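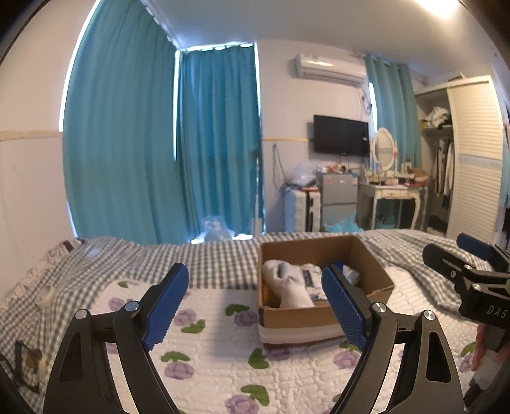 Section 4. Fitting the pads and checking the jaws of the hand-held gripper

This section is for the person who looks after the grippers, before they go out to a home and after they come back. It takes the place of the sheet which was kept in the lid of the Gultine case. Please throw away the old sheet, as the order of tightening was wrong on it.

You do all the work in this section with the gripper switched off and its cable unplugged. Both grippers of a pair get the same treatment, the left one first, so that they don't get mixed up on the table.

4.1 What you need

Small cross-head screwdriver from the Zekadum kit
Two new blue pads for each gripper
Lint-free cloth and a little isopropyl alcohol
Feeler strip, the thin one
A soft test item, for example a folded T-shirt or a sock
An open cardboard box
The log book

4.2 Removing the old pads

1. Lay the gripper on its back on a clean towel, with the jaws pointing away from you.

2. Open the jaws fully by hand. They should move with the same light resistance all the way. If you feel a rough place, make a note of it now and go to 4.5 after you finish here.

3. Hold the black backing plate between thumb and finger and peel the blue pad from the tip toward the joint. Peel slowly. The glue is strong in cold weather, and from October on it helps to keep the gripper indoors overnight before you start.

4. Wipe the backing plate with the cloth and the alcohol. Let it dry completely.

CAUTION: Do not scrape the backing plate with a knife or a screwdriver. A scratched plate makes the new pad lift at the corner, and then cloth will catch under it.

4.3 Fitting the new pads

1. Check that the ridges of the pad face inward, to the object. It sounds too simple, but we have received grippers with the pad turned around.

2. Put down the edge nearest to the joint first, then roll the pad forward to the tip with your thumb.

3. Press firmly along the whole length and close the jaws on a folded cloth. Leave them closed for 2 hours.

4. Open the jaws and look at the pads from the side. The two must lean toward each other by the same amount. If one tip is higher than the other, the pad is seated wrong and must be replaced. A pad which has been peeled once can't be used again.

Note: Pads are supplied in bags of 100. Write the batch number in the log book when you open a new bag, not when it is finished.

4.4 Checking the pivot screws

Each jaw has silver pivot screws at the joints. They become loose with use, a little at a time, and the operator does not notice because the hand gets used to it.

1. Hold the arm still and try to move it sideways. A very small play is normal. If the feeler strip goes in between arm and washer, the screw is too loose.

2. Tighten by an eighth of a turn, then move the jaw five times and try again.

3. Go from the lower joint to the upper joint, and do the same joint on the other jaw before you continue. If you finish one jaw completely and then begin the other, the tips will not meet in the middle.

4. Wipe the cut-outs in the linkage arms. Lint and hair collect inside, particularly after work with quilts and blankets.

CAUTION: Never oil the pivots. The oil travels down to the pads, and the ridges lose their grip.

4.5 If the jaw still feels rough

Most times it is a thread wound around a pivot. Turn the jaw slowly under a good lamp and pull the thread out with tweezers. If there is no thread, change the washer (part 329). After the new washer, open and close the jaw 300 times before you judge it - the first movements are always stiff.

If it is still rough, do not continue. Put a red tag on the gripper and send it to Vimala Devadiga at the Urstead workshop. Please send both grippers of the pair, also when only one is faulty, as they are adjusted against each other.

4.6 Test on a bed

We make the final test on a bed, and a workbench does not replace it. The surface gives way under the box, the box moves, and soft things fold between the pads. A fault which is hidden on a hard table will show itself quickly.

1. Put the open box on the bed with a few light items inside, some cloth and some small packets.

2. Close the curtains if strong daylight comes from behind the box, and switch on the ceiling light.

3. With one gripper, go down into the box without touching the cardboard. Pick up a piece of cloth by one layer only, lift it above the edge and put it back.

4. Do the same with the other gripper. Keep the first one clear of the box during this.

5. Now bring both grippers to the box together. Their bodies must not knock against each other. If they do, stand a little further back from the bed.

6. Pick up a small packet. It should stay straight between the pads. If it turns, the pads are not parallel and you return to 4.3, step 4.

Pass: cloth and packet are both lifted three times without a slip, with each gripper.

4.7 After the test

Wipe the pads with a dry cloth, no alcohol this time. Put the grippers in the case with the jaws slightly open. A closed jaw presses the ridges flat over the weekend, so please look at this again on Saturday if you are the last one to leave.

Write in the log book: serial number, pad batch, which screws were turned, result of the test, your initials. For pairs on the Iyengar list, write also the name of the operator who gets them next.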